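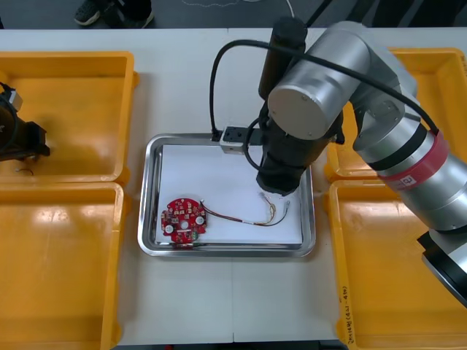

Ticket 1247 – wire sorting cell, arm stops short of pick
Opened: 2023-04-16
Reported by: Areeba Bhutto
Site: Prirkedby, bench room
Status: open, waiting on vendor
Priority: normal

Problem
Job is simple on paper. Board with leads goes in the lined tray, arm picks loose wire, drops it in a yellow bin. Right arm comes down over the wire ends and hangs there. No grip command sent. Times out after 15 seconds, goes home, tries again. Same thing.

Tried so far
– restarted the Sustum controller, no change
– reran hand-eye calibration, passed
– swapped paper liner for a new sheet. Slightly better?? could be luck
– lowered the confidence cutoff. Now it grips, but grabs the whole bundle and drags the board with it. Put it back.
– single straight wire on its own, no board: 4 picks out of 4
– same wire laid across another one: fails

Update, Areeba
Pretty sure it's the tangle. Planner wants one clean end to go for and can't choose when they're crossed. Log says "no valid grasp" every time, then retries with the exact same view. Retrying without moving anyting is pointless, can we get a nudge move in between?

Update, Iseck support
Please send logs and software version. Known limit with thin flexible parts. Nudge is planned for the May release, no promise on tangles. Suggest spreading the wires by hand before the run.

Reply, Areeba
Logs attached. Spreading by hand means I'm doing the job. By the time I've fanned them out I could of dropped them in the bins myself.

For Mirani, who asked in the meeting if this can take over the bench by summer – no. Rigid parts, yes, happy to leave it running on those. Loose wire, cable ends, anything floppy, needs a person next to it. Same reason you don't have one folding your towels at home yet. Demo was 100 picks with no miss but those were all stiff pieces laid out flat.

Workaround for now
Trim and sort leads by hand first, give the arm boards only. Keep second arm disabled in the job file, it adds cycle time and does nothing for this fault.

Next
– Iseck to confirm if gripper can report contact
– Areeba to retest when nudge build arrives
– leave ticket open, do NOT merge with the bin label one, differnt issue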